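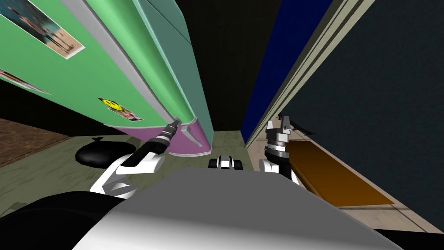
Good morning. Thank you to Niamh Ó Flaithearta for the kind introduction. (Wait for the room to be quiet.)

My subject today is food waste at home. At Basteo we asked 467 households to write down what they threw away in November. Bread was first, then salad leaves, then cooked rice.

Say slowly: most people did not forget to eat. They bought for a week that went differently. 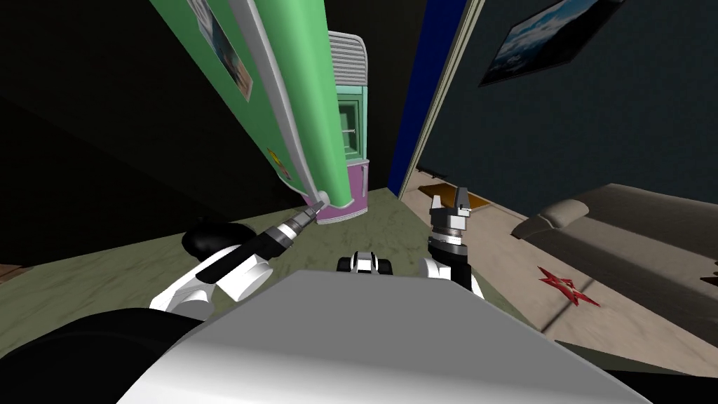

Second point, the dates. "Best before" speaks of quality, "use by" speaks of safety. 152 households told us they treat both as the same.

Mention Vasiliki Kouris and her shopping list with only 10 lines. Ask who in the room writes a list. Then go to the costs, and leave five minutes for questions.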